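Skarnora Support Portal
Ticket 1132
Title: Left gripper aperture value freezes while jaw is moving, no fault raised
Product: Skarnora hand-held gripper pair, Degefa recorder
Site: Sadonham
Severity: High (recorded data unusable)
Opened: July 20, 2020
Status: Open, workaround in place

REPORT

On the left hand-held unit, the reported jaw opening stops updating in the middle of an episode and holds its last value. The jaw itself continues to move normally when the trigger is worked. Video from the left unit continues without dropped frames. Pose tracking on both units continues. The right unit has not shown the problem.

The recorder shows no warning. The status light on the unit stays green. At the end of the episode the recorder marks the take as good and closes the file. We found the fault during replay on the bench arm, which drove its left fingers to a half-open position and left them there for the rest of the take, including through two grasps. The bench arm was in reduced speed mode and nothing was damaged, but the object it should have been holding was pushed off the fixture.

Expected: a stale aperture value should raise a fault, and the take should be flagged.
Observed: a stale aperture value is written at the full 50 Hz with fresh timestamps, so it looks valid to everything downstream.

CONFIGURATION

Two hand-held units, left and right, same hardware revision.
Penano firmware build 302 on both.
Degefa recorder in bimanual mode, aperture logged at 50 Hz.
Task set: small item pickup and sorting, home interior. Beads, hair clips, cords, small jars.
Finger pads: blue, factory fitted, no modification.

Work in progress on this task set: 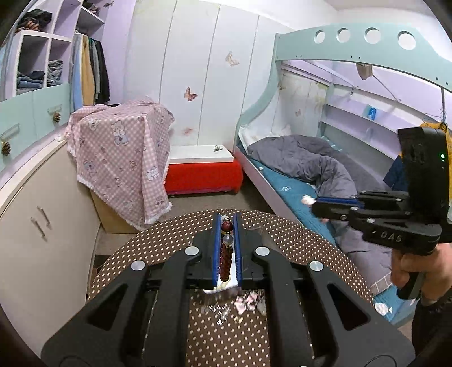

Both units in use, small items on the round brown dotted covering.

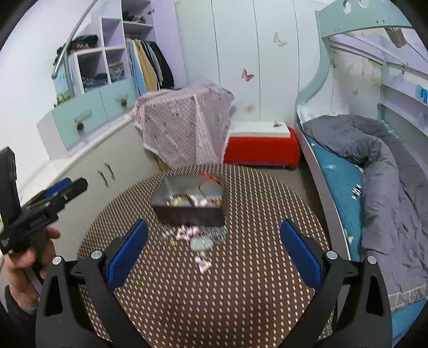 REPRODUCTION

Intermittent. The fault does not follow a fixed time into the episode. It is more likely on takes with many short open and close movements and has not been seen on takes where the left unit only holds and carries. Procedure that gives it most often here:

1. Power both units from cold and wait for steady green.
2. Run the recorder's zero routine (jaw fully closed, then fully open).
3. Start a bimanual take.
4. Work the left trigger in short strokes near the closed end, as for picking up a single bead, with the wrist rolled inward.
5. Stop the take and plot left aperture against time.

If the fault is present the plot goes flat and does not recover until the unit is power cycled. Starting a new take without a power cycle gives a file that is flat from the first sample.

LOG

Entry 1, site
Swapped the left and right data cables at the recorder. Fault stayed with the left unit. Cables returned to original positions.

Entry 2, site
Swapped recorder ports in software only. Fault still on the left unit. Recorder input ruled out.

Entry 3, support
Please confirm whether the value held is always the same, or always near one end of travel. A value pinned at full close would suggest the zero routine. Please also send the raw unit log for one bad take and one good take. The raw log is kept on the unit and is separate from the recorder file.

Entry 4, site
The held value varies. In the bad takes on hand it is anywhere from nearly closed to half open. Never fully open, but the left hand rarely opens fully in this task, so we do not read much into that. Zero routine repeated before each take and the end points were correct every time. Raw logs uploaded.

Entry 5, support
The raw log for the bad take shows the encoder read timing out once, after which the firmware stops requesting new reads. The publishing loop is separate and keeps sending the last value it has. The timestamp is applied when the value is published and does not record when the encoder was read. That explains why the recorder accepts it. The good take has no timeouts.

There are therefore two problems: something on the left unit is causing the read to time out, and build 302 handles a timeout badly. Please open the handle cover on the left unit with power off and check the encoder ribbon at both ends. Do not pull on the ribbon itself. Release the latch first.

Entry 6, site
Cover removed. Ribbon latch at the board end was closed but the ribbon was seated at a slight angle. Reseated square and latched. The right unit was opened for comparison and its ribbon was straight. We also noted a shallow crease in the left ribbon where it passes the trigger pivot. The right one has no crease.

Ran the reproduction procedure again after closing the cover. First takes were clean. The fault then came back with the wrist rolled fully inward.

Entry 7, support
The crease is the likely cause. The ribbon should pass behind the pivot post, with slack toward the board. If it passes in front of the post, the trigger arm touches it at the closed end of the stroke. Replacement ribbon shipped. Please leave the left unit out of recording until it is fitted.

Entry 8, site
Confirmed, the ribbon was routed in front of the post. There is no routing diagram in the January edition of the service sheet, which is the one we have. The text says only "route ribbon clear of trigger." Request that a drawing be added.

Entry 9, site
Replacement ribbon fitted and routed behind the post. Ran 50 takes of the sorting task with the wrist rolled both ways. No timeouts in the raw log and no flat sections in the plots. Left unit returned to recording.

Entry 10, support
Hardware side accepted as fixed. Keeping the ticket open for the firmware. The proposed change in Penano is to retry the read, and if no fresh value arrives within 200 ms, to publish an invalid flag and turn the status light red. The recorder will need a matching change to stop the take when the flag is set.

Entry 11, site
Agreed in principle. Two comments. On our task a hold of that length can cover an entire pinch, so please make the limit configurable. Also, stopping the take should not cut power to the other unit, as recorder faults of other kinds currently do.

WORKAROUND UNTIL FIRMWARE IS RELEASED

After each take, run the flat section check on both aperture channels before accepting the file. A live encoder has a small amount of noise in the last digit even when the jaw is held still, so a run of exactly identical samples is treated as a fault. The check script is attached to this ticket. It needs the raw channel. The smoothed channel will give false alarms.

Do not send any take to the bench arm that has not been through the check. Replay stays in reduced speed mode for this task set, with the stop button manned.

Existing files are being rechecked. Takes that fail are moved to the quarantine folder and not deleted, as the video and pose data are still good and may be usable for tracking work.

OPEN ITEMS

Penano: timeout handling and invalid flag. Owner: support. No release date given.
Degefa recorder: stop on flag, configurable limit. Owner: support.
Service sheet: ribbon routing drawing. Owner: support.
Recheck of existing files from the left unit. Owner: site. In progress.
Return of the creased ribbon for inspection. Owner: site. Packed, waiting for return label.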